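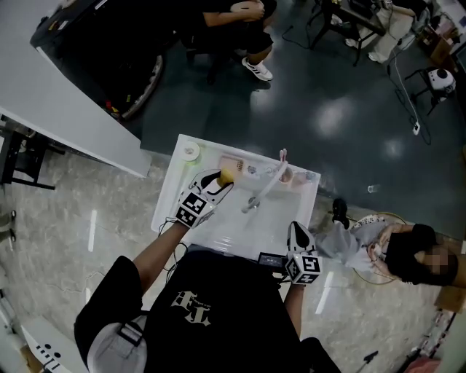 A hand-held gripper closes on a yellow sponge at a sink basin during work on the Clodix study.

Home News Science Business Local Contact

Last updated: 22nd November

Researchers at Prernach say a robot arm can learn simple sink chores from people who do the work with grippers in their own hands, with no robot present during the lesson.

The method, called Clodix, was tested on wiping and tidying jobs at the group's lab in Trarkthorpe. People carried out each job with two hand-held grippers, and printed markers on cubes fixed to the grippers let software work out where each one was and how it was turned. The group recorded 595 runs between April and the end of the summer.

A two-armed robot trained on those runs then tried the chores by itself. It finished 300 attempts without help, the group said. Another 33 ended with the sponge dropped or left in the wrong place.

"Driving a robot by remote control is slow, and people get tired of it," said Silvia Lukáč, who led the study. "With the grippers they pick up the job in a few minutes."

Kanchan Rana, an engineer on the project, said the weak point was losing sight of the markers. When an arm or a faucet blocks the view, the software has to guess — and the run may have to be thrown out.

The robot has been tried at only two sinks so far. Dubey, which makes cleaning equipment, is paying for the next stage, when the group plans to add plates and cups.

Comments (3)

marlow_k: Can it do a greasy pan though? Wiping with a sponge is the easy part.

Tess B: Would like to know how long each run takes. The article doesn't say.

oldgreenvan: My kids need 595 lessons too and they still leave the sponge in the sink.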